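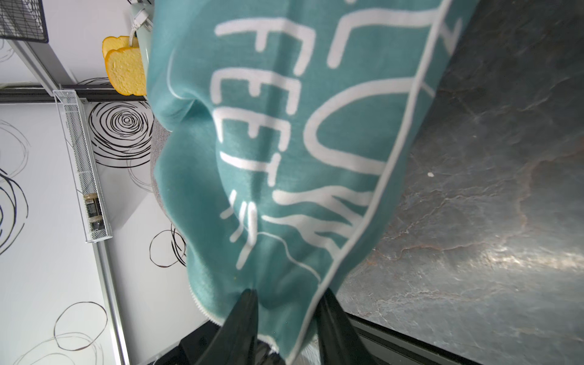
Llevaba siete años sin cruzar la frontera de Staria y lo primero que hice al llegar fue perder el autobús. ¡Lo perdí por mirar un escaparate de quesos! Así que me senté en la estación de Grustbridge con la maleta entre las rodillas y una carta de mi tía abuela en el bolsillo, la que decía que me dejaba la casa, el horno y las deudas. Hacía un frío de los que se meten por los calcetines, y me habría venido de perlas una manta como esa, la verde azulada con letras blancas, que hasta pone FEET por si una no sabe dónde tiene los pies (yo a esas alturas ya no lo sabía). En su lugar tenía un periódico de septiembre y media empanadilla.

El siguiente autobús era el 107 y no salía hasta las 4 de la madrugada. Lo conducía un señor enorme que me preguntó a qué iba yo a Jurkine, con lo que llovía.

– A heredar – le dije.

Se rió tanto que tuvo que quitarse las gafas. Luego me contó que en Jurkine heredar era casi una enfermedad, que allí las casas pasaban de mano en mano como los catarros, y que la de mi tía abuela tenía fama de cantar cuando soplaba el viento del norte. Yo le dije que muy bien, que yo también cantaba, y bastante mal.

Llegamos con la primera luz. La puerta estaba abierta, el horno encendido y en la mesa había un pan y un recibo de la panadería Jaidee: mil coronas, a pagar antes del invierno. Me comí el pan entero, de pie, con el abrigo puesto. Y entonces empezó a soplar el viento y la casa, bajito, arrancó por el estribillo – y yo me la sabía, claro que me la sabía, de cuando era niña.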